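Rarkemer Community Board > Local Government > State & Province
Topic: Gravel haul limits on the river road

hikerov_road
Joined: August 2004
Posts: 107

So the state put out the new haul rule for the river road. No gravel trucks over the Drultport bridge after dark, weight tickets checked at both ends, permits pulled on the second violation. Anybody read the whole thing? I got as far as page 2 and my eyes quit. Want to know if it covers the private pits or only the leased ones.

millrace
Leased only. Private pits are "under review". Same words they used in May.

hikerov_road
Figures. So Oltmanns keeps rolling all night then.

pat_d
Oltmanns isnt the problem. They run tarps and they stop at the scale. Its the guys with no name on the door. You can write any rule you want, there's one inspector for the whole county and he goes home at five.

millrace
Disagree. Oltmanns had 109 loads over the bridge in one week, its in the county minutes. Legal or not thats what is breaking up the deck. Legal trucks weigh the same as illegal ones.

pat_d
And who do you think paid for the last deck? Haul fees. Cut the trucks and the money goes too. Then you get to pay for it.

ninepin
can we not do the haul fee argument again. there is a thread for it

Also those of you on the freecycle list, this is up for grabs, porch pickup, send me a message

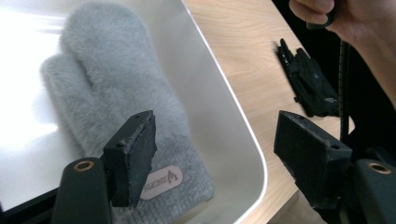
Hubert Tanner
The fee money went into the general fund, pat. Ask for the ledger, they have to show it to you. I did. Not one line in there says bridge. The county board moved it the same year they raised the fee and the state signed off on it.

pat_d
Ok I did not know that. Do you have a copy?

Hubert Tanner
Paper copy. Can bring it to the hearing. The clerk charges per page so don't everybody go ask for your own.

hikerov_road
When is the hearing, the notice on the door at town hall has no time on it. Just "evening".

millrace
Seven. They moved it to the school becuase the hall roof leaks. Sign the sheet when you walk in or you don't get to speak, last time they cut it off before half the Drultport people got in the room.

ninepin
will the state guy be there or just the county

millrace
County for sure. State said they would "send someone". I would not hold my breath.

quarry_wife
My husband drives for one of the pits so go easy. Night runs pay better and he didn't pick the hours. If they ban nights they'll shove everything into the morning, same time as the school buses. Has anyone up there thought about that? I don't want those trucks on the bend at 7:30 either.

hikerov_road
Good point and no, its not in the rule anywhere I can find. Would you say that at the hearing?

quarry_wife
Maybe. Depends who is sitting in the front row.

pat_d
I'll say it if she won't. Day hours only makes it worse, I said so in May. Put a real scale at the bridge and staff it, then I don't care what time they drive.

Hubert Tanner
A staffed scale was in the 2000 plan. Got cut. I'd back it again.

millrace
Pat and Hubert on the same side, somebody write down the date

ninepin
ok adding the second picture for whoever asked, still have it, first message gets it

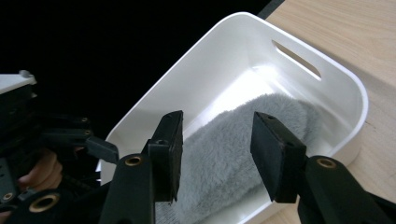
Gray fluffy one, in the white bin

hikerov_road
Back to the rule. Found it, section 4, "temporary". Doesnt say how long temporary is. Going to ask that first thing.

Hubert Tanner
Ask who decides when it ends, too. Get it in the minutes.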